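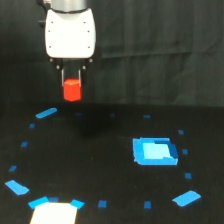 How long does it take to get used to living without a car? Eight weeks, in my case, and the first three were the worst.

I sold the car in May. It was a little gray hatchback with a dent in the back door, and the final straw was a repair quote for $571 that landed the same week the insurance came due. I sat at the kitchen table with both bits of paper, and by bedtime I'd decided. I'm not usually that quick about anything (ask my sister about the couch).

So, Otoncombe without a car. If you don't know it, it's a town built on the idea that everybody drives. The sidewalk on my street just stops at one point and turns into somebody's lawn. There's one bus worth talking about, the 39, which goes from the end of my road out through Prakedwood and on to the hospital. It comes twice an hour on weekdays and once an hour on weekends, and on Sunday evenings it's more of a rumor.

The first few weeks I kept getting caught out by groceries. I'd shop the way I always had, one giant cart on a Saturday, and then stand outside the store with four bags and a watermelon. The watermelon was a mistake! I had to stop on every bench between there and home. Now I go three times a week with a backpack and buy what fits in it, and I'm throwing away a lot less lettuce.

The bike came later. Tetteh Kyei at work was selling his old one, a Herath with a rack on the back and a very loud bell, and he let me ride it around for a weekend before I paid him. I hadn't been on a bike since college and I was wobbly as anything. There's a hill on Plemthorpe Road that I still walk up. I've stopped being embarrassed about it, mostly — a guy in full racing gear told me "good choice" as he went by, and I've decided he meant it kindly.

What do I miss? Driving at night with music on. Being able to say yes to things at the last minute. My friend had a birthday dinner out past the reservoir in June and getting there took two buses and a ride from her cousin, and then I had to leave before cake. I was pretty grumpy about the cake.

What I don't miss is parking, or that little orange light on the dashboard, or gas stations in the rain. The bus pass is $54 a month. I read on it too, which I never planned on. I'm four books in since May and before that I hadn't finished one all year.

Rain is still a problem. I bought a cheap poncho that makes me look like a tent, and it flaps up over my face whenever a truck goes by, so if anyone has a jacket they like that doesn't cost a fortune, please tell me in the comments. I've also been told I need proper lights before October, when it starts getting dark on the ride home.

Anyway, the 39 leaves at ten past and I still have to find my other shoe. More next week, probably about fenders.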